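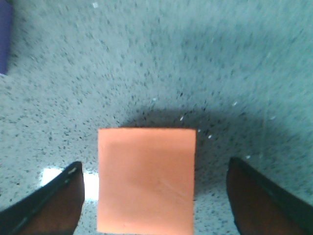 Paper timetables are wrong the day they go up, one reader wrote to me in January, and the phone is right to the minute, so let the paper go. The letter was polite and I have thought about it since. I still believe the paper timetable should stay at every bus stop in Zaltden, and I would like to see the ones that were removed put back.

Zirer, the company that runs our buses, took the printed sheets out of the shelters last fall. Each stop now has a small sign with a square code and a four-digit number. You scan the code or text the number, and you get the next two departures. The town has 336 stops. According to the notice Zirer sent out, replacing the sheets cost $3,178 per schedule change, counting printing and labor, and there are usually two changes a year.

I don't think that is a lot of money for a bus system. It comes to less than ten dollars a stop each time. The same notice called the old sheets a legacy channel. They were a piece of paper behind plastic, and I used them for years without knowing they were a channel of any kind.

What the paper did well was show the whole day at once. I could stand at the stop on Hikitz Avenue in the morning and see that the last bus back left at 9:50, and that there was a hole in the middle of the afternoon when nothing came for more than an hour. I could plan around the hole. The phone tells me what is coming next. It will tell me about the last bus too, if I open the right page, choose the line, choose the direction and then choose the day. I have done this in the rain with wet fingers and ended up looking at the Sunday schedule on a Wednesday.

A timetable is also a promise. When the company prints that a bus leaves at 4:12, and the bus leaves at 4:20, you know it was eight minutes late. The live display says "due" until it stops saying "due," and then it gives you a different bus. The missing one is gone from the record as far as the rider can tell. I doubt that anyone planned it this way, but it is convenient for the people who run the buses.
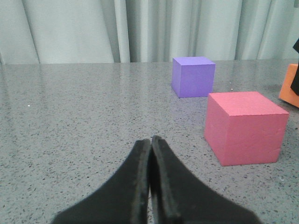

But hardly anybody read those sheets, another reader objected, and half of them were faded or scratched over anyway. I agree about the condition. The one in the shelter by the post office had been unreadable for as long as I can remember. A faded sheet needs a new sheet. When a street sign fades, the town puts up another street sign.

As for whether people read them, I am not sure how we would know. The website keeps a record of every visit. Paper keeps no record. A person who checks the sheet and walks off to buy bread for 20 minutes leaves nothing behind that would show up in a report, and over time the thing that gets measured gets the budget.

I should be fair to the app. On snow days it is much better than any sheet could be, and my own bus to Lie was rerouted twice this winter with the new stops shown correctly on the map. People who don't see well can have the times read aloud to them. I would not give that up, and I am not asking Zirer to give it up. The two can hang side by side.

My main worry is about the people who ride without thinking of themselves as riders. Someone whose car is in the shop. A teenager whose battery is at 4 percent. A visitor with no phone service who has walked down from the train station and wants to know, before sitting on that cold bench, whether a bus goes to Lie at all this evening. The regulars will manage. They have the times in their heads already. The sheet was mostly for everybody else, and those are the people a bus company ought to want more of.

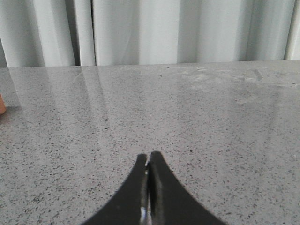
Speckled gray countertop, pale curtains behind.

I keep my own copy of the old Lie timetable in a kitchen drawer, and it is out of date by now. Two of the morning times moved, and I have corrected them in pen. My neighbors ask to see it more often than you would think.

If money really is the problem, there is a cheaper way to do it. Start with 50 stops – the ones at the school, the clinic, the station and the far ends of the lines – and print those in black and white. Leave the codes up everywhere. Put the date of the last change in the corner in large type, so that anyone can see whether the sheet is current, and post the same page as a file that people can print at home.

Zirer is taking comments on the spring schedule until the end of the month. The form is online. You can also hand in a letter at the ticket window at the station, which closes at 5:30.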